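Grister Hall expansion: public funding records
Data card, version 3

Contents

The dataset lists the funding decisions for the planned enlargement of the Grister Hall conference centre. Each row is one decision by the council or by the hall's operator, Cemel. Draft motions are left out — only votes that were carried appear.

Source and method

Nadja Hauser copied the entries from printed council minutes. Ronja Sundqvist checked every row against the bond register. Where the two sources differ, the register figure is used and the column "note" says so. 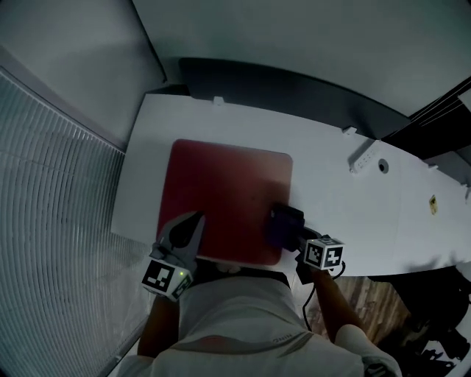 Amounts are in whole pounds and are not adjusted for inflation. A decision that covers both the building and the car park is split into 2 rows with the same decision number.

Fields

decision_no: text
date: day/month/year
body: council or operator
amount: whole number
note: free text, may be empty

Known gaps

Minutes for June are missing. Nine rows have no bond reference. Payments to the contractor, Michalski, are not covered.

Last updated: 06/04/2022
Corrections: Brigitta Aebischer, records desk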